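Report on a Visit to the Jorberg Handset Testing Centre

Prepared for members by Fouzia Hayat, September 2018

Members of the consumer electronics working group were received at the Jorberg testing centre for its annual open day. The centre assesses mobile phones before they are offered for sale by carriers, and its findings are supplied in confidence to manufacturers. The visit was limited to 18 participants, who were divided into two parties for the tour of the laboratories.

The morning opened with a briefing on battery endurance. Each handset model is submitted in batches of five and run through a fixed cycle of calls, video playback and standby. Staff explained that the published capacity of a battery is a poor guide to its performance in daily use, as screen brightness and signal strength account for much of the difference between models. The Lemel handset, then midway through its assessment, had completed 400 charging cycles. Its results will be released to the manufacturer in December.
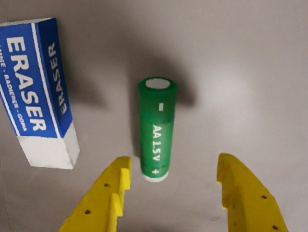

The party then proceeded to the radio chamber, where reception is measured with the handset held at a series of angles beside a model head. Visitors were asked to leave their own telephones at the door. The chamber was in operation during part of the visit, and questions were taken in the corridor. Several members asked whether metal-backed phones continue to show weaker reception than those with plastic or glass backs. The centre's position is that antenna placement has a greater effect than the choice of back panel, although it declined to discuss individual brands.

Camera assessment occupied the remainder of the morning. The centre uses its own software, known as Grader, to score colour, sharpness and noise across 67 test exposures. Scores are reviewed by two technicians before they are entered in the final report – a practice introduced after early versions of the program were found to favour heavily sharpened images.
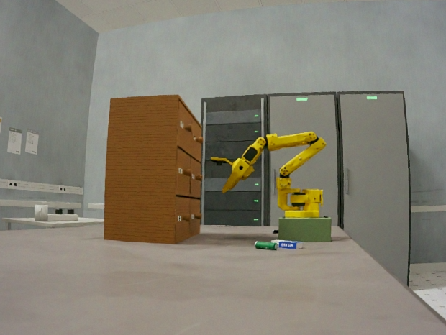 After lunch, members attended a session on repair. The Kiani programme, now in its second year, records the time needed to replace a screen, a battery and a charging port. Adhesive remains the principal obstacle, and technicians reported that battery replacement in sealed models can take longer than all other repairs combined. A draft labelling scheme was circulated for comment. Members expressed general support but asked that the availability of spare parts be given its own rating.

The working group thanks the centre for its hospitality. Written comments on the draft labelling scheme should be forwarded to the secretariat, which will prepare a single response on behalf of members.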